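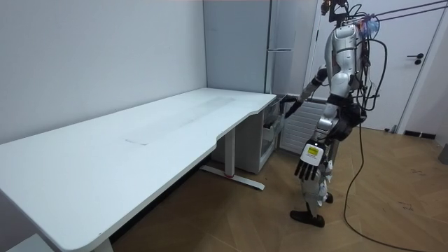

Week 4, Friday. Load paths. Every force on a thing has to get to the ground somehow, trace it link by link. Weight pulls down, always. Support can come from below (column, leg, wall) or from above (cable, hanger). Cables only pull, never push, remember this for the exam. Body hung on black cables running off diagonaly toward the upper right, like the one beside the white desk: tension acts ALONG the cable, so split it into vertical and horizontal parts. Desk is the other case, held up from underneath.

Worked in class: 200 N sign, one cable, 20 degrees off vertical, horizontal strut at the bottom. T cos 20 = 200, so T = 213 N. Strut takes T sin 20 = 73 N, compression. Check units!!

Homework: problems 17 and 24, skip part c. Free body diagram for evry one, no diagram no marks. Hand in to Veronica Dinu before class.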